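Was kostet ein Roboter? Wie man für eine Roboterküche plant

Von Fumiko Hattori, für Kinder ab 8 Jahren

Vielleicht hast du schon einmal auf dein erstes Fahrrad gespart. Dann weißt du: Mit dem Fahrrad allein ist es nicht fertig. Man braucht auch einen Helm, ein Schloss und eine Pumpe. Bei Robotern ist es genauso, nur sind die Zahlen größer.

Wir möchten im September eine kleine Übungsküche mit zwei Roboterarmen kaufen. Sie heißt Jilus. Bevor wir Geld ausgeben, probieren wir alles am Computer aus. Das nennt man Simulation. Dort gibt es schon die Arbeitsplatte, zwei Arme mit schwarzen Händen, einen Teller, einen Korb und ein Schneidebrett.

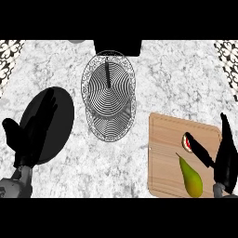 Zuerst schreiben wir eine Liste. In der Liste steht, was der Roboter tun soll. Soll er etwas schneiden? Soll er etwas Rundes halten? Für jede Aufgabe überlegen wir, welche Hand dafür passt. Eine Hand mit vielen Fingern kann mehr als eine einfache Zange, aber sie kostet auch mehr und hat mehr Teile, die kaputtgehen können.

Danach fragen wir nach den Preisen. Wir haben an 3 Firmen geschrieben, und die Firma Clundel hat am schnellsten geantwortet. Eine Hand kostet dort 2473 Euro. Für zwei Arme brauchen wir zwei Hände. Rechne einmal selbst: Das sind zusammen 4946 Euro. Und die Arme sind noch gar nicht dabei!

Es gibt auch kleine Kosten, die man leicht vergisst. Ein Ersatzfinger kostet 76 Euro. Dazu kommen Kabel, Schrauben und der Strom. Auch die Lieferung muss man bezahlen. Meine Kollegin Zahira Ngau schreibt solche Sachen immer mit grünem Stift in den Plan, damit man sie gleich findet.

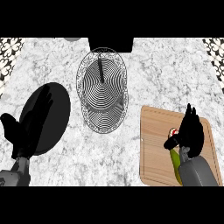

Kinderseite der Arbeitsgruppe Küchenroboter, Werkstatt Zandarum

Ein Plan für Geld heißt Budget. Man spricht es ungefähr so aus: „Büdscheh“. In unserem Budget lassen wir einen Teil frei, nämlich bis zu 20 Prozent. Das ist für Dinge, an die wir heute noch nicht denken. Wenn am Ende etwas übrig bleibt, kaufen wir davon ein zweites Schneidebrett.

In der Simulation kostet ein Fehler fast nichts. Fällt dort ein Teller auf den Boden, so fangen wir einfach von vorne an. In der echten Küche müssten wir einen neuen kaufen. Deshalb üben wir lieber zuerst am Computer und bestellen später.

Wörter zum Merken

Simulation: etwas am Computer nachmachen, wie es in Wirklichkeit sein könnte.
Budget: ein Plan, wie viel Geld man wofür ausgibt.
Ersatzteil: ein neues Teil für eines, das kaputt ist.

Zum Selbermachen: Such dir eine Arbeit in der Küche aus, zum Beispiel Tisch decken. Schreib auf, was ein Roboter dafür alles braucht. Vergiss die Kabel nicht!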